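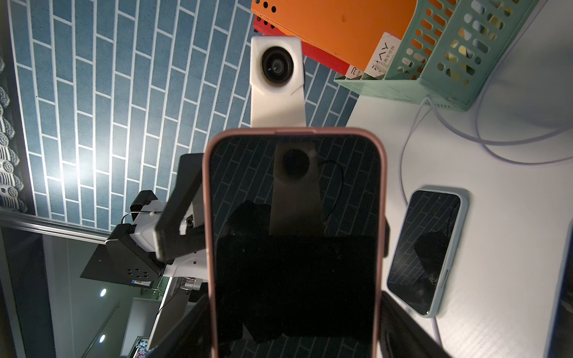

Caderno da oficina, sábado, 14h

1. Telemóvel rosa
A Marleny quer dar a tarefa por fechada para o concurso. Eu não. Segurar o telemóvel é uma coisa, pousá-lo direito é outra, e o ecrã preto reflete tudo: suporte da câmara, parede azul, a própria garra. Duvido que o modelo Clusus distinga reflexo de objeto. Repetir com o da capa azul-clara.

2. Organizador verde
O Dennis propõe 1.000 episódios. Prefiro 14 bem anotados. As pastas vermelha e laranja são fáceis de ver; o compartimento da direita, com a embalagem e as notas amarelas, é uma confusão. Com os dedos abertos assim, não sei por onde se entra.

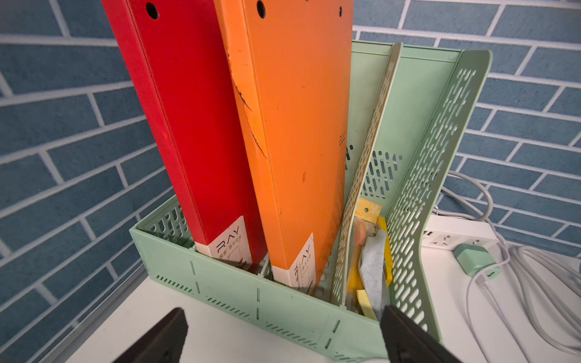
3. Pendente
Rever a calibração dos 2 braços. A Juniper diz que está boa; não vi números.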